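The Second Set of Keys

Dexter Dunleavy has bought nine used cars in his life and regrets, by his own count, most of them. So when the hatchback finally went, somewhere on a long grade in September with the air conditioning on and the radio playing something cheerful, he decided to do the tenth one properly. He would pay for an inspection before he handed over any money.

This is advice that everyone gives and few people take. You have found the car. You have sat in it. You have adjusted the mirrors, which is as good as a marriage. At that point, paying a stranger to tell you what's wrong with it feels like hiring a detective on your honeymoon.

Dunleavy's stranger was Radu Buzatu, who runs a two-bay shop called Praditier and charges a flat fee for what he calls a look. A look takes him most of a morning. He drives the car cold, then he drives it warm, then he puts it on the lift and says very little for a long time. Sellers hate the silence. One of them, Buzatu told me, knocked $900 off the price while he was still hunting for his flashlight.

The car in question was a Zamora wagon, gray, one owner, advertised on a listings site called Clikel as "needs nothing." Buzatu collects phrases like that. "Ran when parked" is a favorite. "Easy fix" he considers a threat, on the grounds that if it were easy the owner would have fixed it.

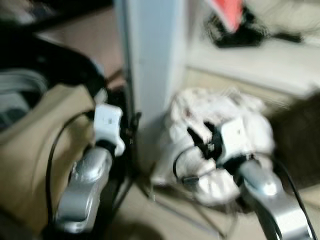

Two arms, two white grippers and a loop of black cable, near beige fabric.

The wagon, as it happens, needed things. The rear tires were older than the front ones by several winters. A bushing was cracked. There was a slow weep of oil from the valve cover, and somebody had treated the problem by wiping it off before every showing. The repairs came to $411 at Buzatu's rates, and he wrote them down in pencil on the back of an invoice, with a small drawing of the bushing that Dunleavy has kept.

What he did with the invoice matters more than the bushing did. He went back to the seller and put it on the hood. He didn't make a speech. The seller read it twice, asked who this Buzatu was, and came down by the full amount, plus the second set of keys, which until then had been "at my brother's."

Buzatu estimates that nearly 20 cars a month come through his shop this way, and that buyers walk away from a good share of them. He doesn't mind being the bearer of bad news. He minds the people who bring him a car they have already bought. They stand by the lift with their hands in their pockets, wanting to be congratulated, and he has to find something nice to say about the wiper blades.

If you're planning on a look of your own, choose the mechanic yourself and ignore the one the seller recommends. Ask to have the engine cold when you arrive. A seller who refuses an inspection has given you the results free of charge.

Dunleavy has had the wagon through one winter now. It starts. The tape deck ate a cassette that came with the car, and he has been quoted a price for that by a place called Drurkura, which he is ignoring.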